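Notes for the Jasville talk: "Rules for Robots That Handle Tubes"
Slot is after lunch. Speak up.
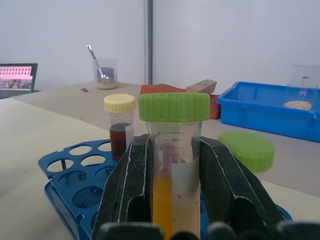
Start with the number. At Saarela we ended up with 16 rules for the bench. We began with 600 lines of guidance, spread over four documents, two of which contradicted each other on the subject of gloves. I read all of it so that you don't have to. You're welcome.

Pause here. If they laugh, go on. If they don't, go on faster.

Say up front what the talk isn't. It isn't a tour of the big safety standards. People in this room have those on a shelf, some of them still in the plastic. I want to talk about the layer underneath, the house rules: what goes on the bench, who may reach in, what the arm is allowed to hold and for how long. The standards assume you have that layer. Most labs I've visited have a laminated sheet from a previous era.

SLIDE 2: A tube is not a box

Most pick-and-place habits come from warehouses. A box has six flat sides and no opinions. A 50 ml tube is a smooth cylinder with a paper label stuck on it, and the label slides, wrinkles or comes off depending on how hard you squeeze. Squeeze too little and the tube turns in the fingers when you go for the cap.

So our first rule: grip force is set per container type and written down where the operator can find it. "Where the operator can find it" took three meetings. The value used to live in a config file with a comment next to it saying "seems fine."

Second rule: inspect the fingers. Ridged pads wear, and they wear at the edges first. Scuffing is allowed. A ridge you can't feel with a fingernail is not. We argued for a measured wear limit and settled on the fingernail, and I will defend the fingernail in questions.

SLIDE 3: Caps

Ask for hands: who has a rule about loose caps? Expect two hands. One will be somebody stretching.

A cap lying on the bench is the most ordinary thing in a wet lab and a real nuisance to a machine. It can roll. It matches the cap on the next tube along, so a camera is perfectly entitled to get ideas. And once it's down, you can't say which tube it came from, at which point the chemistry people start making a certain face.

Our rule says every removed cap has an assigned place, top side down, and a cap with no place is waste. During data recording we relax it on purpose. If the bench is always tidy, the system learns that benches are always tidy, and then it meets Brolcombe.

(Brolcombe is our other site. They know. They've seen this slide.)

SLIDE 4: Clutter, declared and undeclared

This is the section I'd keep if they cut me to ten minutes.

We sort everything within reach of the arm into declared and undeclared. Declared clutter is on the sheet: racks, trays, beakers, sponges, blocks, the spoon. You can have as much of it as you like. Undeclared clutter is whatever arrived by itself. Coffee is undeclared. Phones are undeclared. A laptop may stay on the table if it is on the sheet and outside the marked reach, and the person who owns it has agreed in writing that laptops are mortal.

The sheet gets filled in before the first run and again after any break. It takes less time than complaining about the sheet. I have data on both but only brought one chart.

SLIDE 5: Labels

Rule seven, the one people steal. No unlabeled liquid goes into the gripper, including water, including colored water, including "it's obviously just juice." Obvious to whom? The night shift wasn't there when you mixed it.

The label has to carry contents and date, and it has to be readable by a human with the tube in the rack. A blank label counts as no label. So does a label that only says TEST. We found 100 tubes that said TEST at Flevard, in one drawer, and I still think about that drawer.

Stand-in materials count too. If you use dyed water for practice, keep it in its own rack and never let the practice rack share a bench with the real one.

SLIDE 6: Hands in the cell

Short version: the arm stops before the hand goes in. Stops means stopped, with the state shown on the panel. "It's between moves" is a description of the robot's mood.

Long version is in the handout. Mention the handout. There are never enough handouts.

One wrinkle worth saying aloud. Small arms with soft-looking fingers make people brave. Nobody reaches past a big industrial arm to straighten a rack, but I've watched careful chemists do exactly that with a small one. A small arm holding glass still needs a proper risk assessment, and the assessment has to cover what it's holding as well as how hard it can push.

SLIDE 7: Writing down failures

We log every drop, every slip and every cap that goes astray. Over 2000 recorded runs the log has become the most useful thing we own, and the least read.

Log what was in the gripper, the force setting, which set of fingers was fitted, and what the operator did next. That last field is free text. I'd like to thank our operators for their candor and apologize to the auditor.

Don't rank people by drops. We did it for a month. Drops went to zero and so did the logging.

SLIDE 8: What I'd change

Rule 12 is too long. Rule 14 exists on account of one afternoon in May and should probably be retired. The glove question remains open, and both sides have stopped eating lunch together.

Offer the full list to anyone who asks. It fits on one page if you use the small font.

Questions. If there are none, ask the front row about their caps.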